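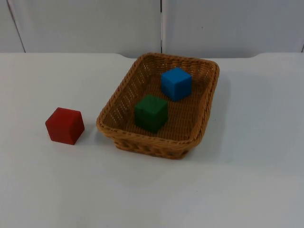 Starstead opens up its pick-and-place starter kit

5 February 2024

If you've been waiting to teach a small robot arm to tidy up after you, the wait is nearly over! Starstead started taking orders for the Prilora this morning, and I got to spend an afternoon with the thing before the order page went up, so let me tell you what I know.

The Prilora is a practice kit for schools, clubs and people like me with too much stuff on the kitchen table already. You bring your own arm (it works with most of the small desktop ones), and the kit brings the jobs: 7 lessons, the teaching software, a clamp-on camera and a bag of things to move around. You guide the arm through a task a bunch of times, the software learns from what you did, and then you let it try alone. The basic set is $98, or $86 a kit if a school orders a full class pack.

I like how plain the first lessons are. Three cubes, one basket, and a very short list of things to do with them. I figured I'd be bored in ten minutes, but I stayed on the cube lesson way longer than I planned, mostly because I kept wanting one more try.

Liya Lemma, who leads the lesson writing at Starstead, told me they went back and forth on what to start people with. "We had a version with cups and spoons and it was just too much on day one," she said. "With blocks you can see right away what you asked for and what you got."

The cube lesson goes color by color. With green and blue sitting in the basket and red still out on the table to the left, there's one block to go, and the software asks you for a fresh round of demos just for that one. It also has you shift things a little between rounds -- a small turn of a cube is enough -- so the arm doesn't simply memorize one spot.
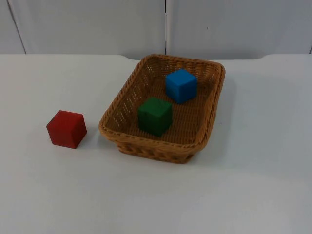

What I'd want to know before buying

Setup took me almost 90 minutes, and a good chunk of that was the camera. The clamp is fine, but the software is picky about the angle and the messages it gives you are not much help. Juwita Pillai on the support side says a clearer setup guide is coming as a free update, and I hope it gets here before the first boxes do.

You'll also want a decent laptop. My old one ran the lessons okay but training crawled, and I ended up borrowing my sister's.

There's an add-on pack called Abera with lids and drawers, planned for August. No price on that yet. If you already own Starstead's older Onano kit, your saved demos will carry over, and you can get the Prilora lessons as a download without buying the whole box again.

Orders are open now on the Starstead site.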